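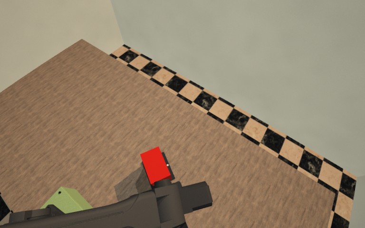 When does a simulated run count as evidence in a cell safety file? When the file names the model version, the scene settings and the person who signed the comparison against hardware.

Newsletter > Standards and Practice > Simulation Records

The Vendia working group has revised its guidance on simulated manipulation trials. The main change concerns views. A run must now be logged from a room view and from a wide-angle view close to the gripper, both with the same scene file. Reviewers at Skukudora had found that a block held by the gripper can look clear of its neighbors in one view and be partly hidden in the other.

Colors stay as they were: plain, saturated or pale, with no text on the blocks. Floor and wall textures are free, but must be listed. Translucent shapes may be left on during a run if the log says what they stand for.

Each task needs 30 runs per scene, and 12 of them must use a changed start position. Random seeds are recorded for all runs – including the ones thrown out.

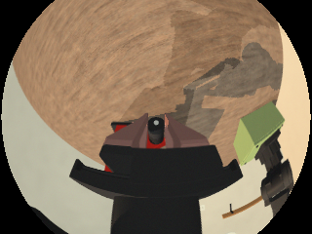

Filing and transition

Logs made under the old guidance remain valid until November. After that, Baran sites file under form 456 and Turkent sites use the shared register. A missing wide-angle view is treated as a missing run.

Questions on wording go to Lucyna Kozłowski, who keeps the change list.

Print this page | E-mail this page

Contact | Copyright Vendia working group | Back to top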